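Forums > Home Tech > Robots and Automation > Can they do chores yet?

ritva_r
Saw the Gorer clip where an arm clears a coffee table. Is anyone close to selling one that tidies a real room? I'd pay 626 for it, no more.

Eero L
No. Rigid boxes are fine. Thin shiny wrappers are where they fail. A basket of mixed snack packets like mine would take one nearly 18 minutes to sort.
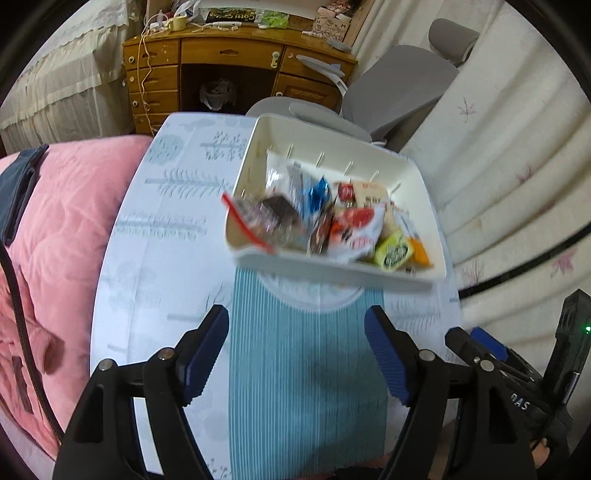
Reply #3, marcela_m
Disagree. We run a Bundari at the shop and it picks bagged parts all day. Wrappers are solved.

Eero L
Same bag every time, though? At home they overlap and crinkle.

marcela_m
Nine kinds of bag. But they come flat on a belt, I'll give you that.

ritva_r
So I'll keep sorting by hand till September at least.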